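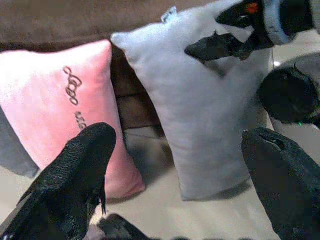

Peltden Cushion Records

README, version 2

Last changed 12 May 2018

What this is

A table of 298 written records describing how loose cushions were left on sofas, and how they looked after somebody tidied them. The records come from 31 homes in Peltden. Each one covers one sofa on one occasion. There is a second, smaller table listing the cushions themselves: colour, cover fabric, size, filling, whether the cover comes off, and what the care tag says if there is a care tag and if anyone could read it.

The project began with a claim in a Catari furnishing booklet that a sofa "stays tidy" if the cushions are put back in a set order, largest at the ends and smallest in front. We doubted it. We still doubt it, and the records are the reason we can say so with a straight face, although they don't prove the opposite either. Please read the section on limits before quoting anything from here.

What this isn't

It is no guide to decorating. We have no view on whether pink goes with brown or how many greys a room can take. People have written to ask.

It is also not a survey of Peltden. The homes were found by asking people we could reach and who didn't mind being asked about their cushions. That rules out a lot of households, probably including the untidiest ones, and it may rule out the tidiest too.

Files

records.csv: one row per sofa per occasion, 298 rows.
cushions.csv: one row per cushion, linked to records by cushion_id.
words.txt: the terms we used for position and condition, with what we meant by them.
changes.txt: what was altered between versions 1 and 2.

The files are plain text, comma separated, with a header row. Dates were removed from version 2. Only the month is left, and most of the rows say January, when people were home with the heat outside and the sofa was getting plenty of use. Whether the rest of the year looks the same, we can't tell you.

Fields in records.csv

record_id
A number. Gaps in the numbering are withdrawn records.

home_id
A letter code. It doesn't match any street, suburb or family name.

sofa_colour
Everyday words only: brown, dark brown, cream, green and so on. Version 1 let people write things like "mocha" and "driftwood", and we ended up with more colours than sofas. Anything along those lines has been folded into the nearest ordinary colour. If a sofa was two-tone, the colour of the backrest was used.

sofa_cover
Fabric, leather, vinyl, throw over top, or unsure. "Unsure" is a proper answer and we'd sooner have it than a guess.

before
A short note on where the cushions were at the start. Free text, lightly corrected for spelling.

after
The same, once the person said they were done. "Done" was their call. In several rows before and after are word for word the same, and we left them alone. Some people look at a sofa and decide it's fine.

posture
Upright, leaning back, flat, on its point, squashed in the corner, or on the floor. See the note further down, as this field gave the most trouble.

order_used
Yes, no, or partly. Did the person put the cushions back in the Catari order? "Partly" was picked so often that it should be treated with suspicion. We think it mostly means "no, but I read the booklet".

minutes
How long the tidying took, as reported by the person doing it. We have very little faith in this field. There are far too many fives.

still_tidy
Whether the sofa was judged tidy at the end of the same day. Judged by the same person, which is a weakness we come back to below.

Fields in cushions.csv

cushion_id, colour, size, cover, filling, removable, tag, writing, front.

Most of these explain themselves. Four need a word.

cover
We ask for the feel as well as the name, as in "velvet, or feels like it". Very few covers sold as velvet say what they are made from in letters anyone can read, and shop descriptions didn't help. A polyester cover and a cotton one can both be called velvet by their owners. Search on "velvet" and you will get both.

tag
Yes or no for a sewn-in fabric tag, plus where it sits: side seam, bottom seam, top seam, corner, or cut off. A cushion has no top seam, strictly speaking, until you stand it up, and the way it was standing decides the answer. So the same grey cushion can have its tag at the top in one record and at the bottom in the next. The tag hasn't moved. In version 1 this looked like a mistake and a few rows were "fixed", wrongly. They have been put back.

writing
Any lettering on the cover: embroidered, printed, sewn on, or none. We asked people to copy out only the part they could read without picking the cushion up. If half the message was hidden, the row has half the message. We haven't filled in the rest, however easy it was to guess, and the word "love" is very easy to guess. Handwriting-style lettering caused more disagreement than any other kind.

front
Whether the owner treats one side as the front. Cushions with writing nearly always have a front. Plain ones mostly don't, but some owners were firm about it and could not say which side it was when asked a second time.

How the records were made

Each home was given the same printed sheet, made up for us by Asante, a small print shop on the Bralirura road. The sheet has boxes for the fields above and a blank panel for a rough sketch. The sketches aren't included. Most are a rectangle with blobs.

People were asked to fill in the "before" part without touching anything, tidy the sofa however they normally would, then fill in the "after" part. The booklet was handed over only from the second occasion onward, so every home has at least one record from before they'd seen it. That was meant to give us something to compare with. It half worked: some people already knew the booklet, and nearly everyone tidied more carefully once a sheet was sitting on the coffee table. We have no way of taking that out.

Typing up was done by hand. Every sheet was typed twice, and where the two didn't match the paper was checked.

A note on posture

"Upright" sounds simple. In practice a soft cushion on a sofa is hardly ever upright. It rests on the seat and tips back until the backrest stops it. One person calls that upright and the next calls it leaning back, and both are describing the same cushion. We compared a batch of sheets filled in by two people in the same home, and they disagreed on posture more often than on any other field apart from minutes.

We settled on this. If the bottom edge is on the seat and the face can be seen from in front, it is upright, however much it tips. Leaning back is kept for cushions lying so low that the face points mostly at the ceiling. On its point is for square cushions balanced on a corner, which some magazines like and which, going by these rows, does not last until tea time.

A cushion can also be upright and turned a little, with one top corner higher than the other. There is no code for that. It goes under upright, and if the person mentioned the tilt, you will find it in the free text. We thought about adding a code and decided we didn't trust anyone to use it the same way twice, ourselves included.

Gaps between cushions are another thing that has no field. The free text often mentions them ("gap in the middle, can see the back of the sofa"). If you care about gaps you will have to read the notes.

What we found, such as it is

Sofas put back in the Catari order were not judged tidy at the end of the day any more often than sofas put back any old way. The difference is small and it changes direction depending on whether you count "partly" as a yes or a no. A finding that flips on one coding choice isn't much of a finding.

Large cushions stayed put better than small ones. That may be size, or it may be that people grab the small ones to put behind their necks. The table can't separate the two.

Rough, napped sofa covers seem to hold cushions in place better than leather does. There are too few leather sofas here to lean on that, and we would ask you not to.

Limits

The sofa was judged tidy by the person who tidied it. Anyone who has shared a house will see the problem.

The number of cushions on a sofa isn't recorded directly and has to be worked out from cushion_id. Where a cushion was behind another one, or down the side, it may be missing altogether.

Colours were named in whatever light was on at the time. Dark grey, slate and a faded navy are the same word in some homes and three words in others. We have left dark grey and pale grey as separate values and would not go any finer than that.

Children, dogs and guests are not recorded, and they plainly matter.

We were aiming for 1,000 records and got 298. The shortfall isn't random. Homes dropped out when they got bored, and bored people probably tidy differently.

Changes from version 1

Sofa colours reduced to ordinary words.
Tag positions restored.
Day and year removed from every row.
Duplicate sheets from one home taken out after they were found to be photocopies with the minutes changed.
The field "niceness" deleted. It was a bad idea.

Use

Free to copy and reuse, with or without changes. Please say which version you used. If you are going to cite it in support of any order, system or method for arranging cushions, please quote the paragraph about "partly" along with it.

Corrections are welcome on paper or by email through the Peltden project page. Include the record_id, and tell us what the row should say and how you know.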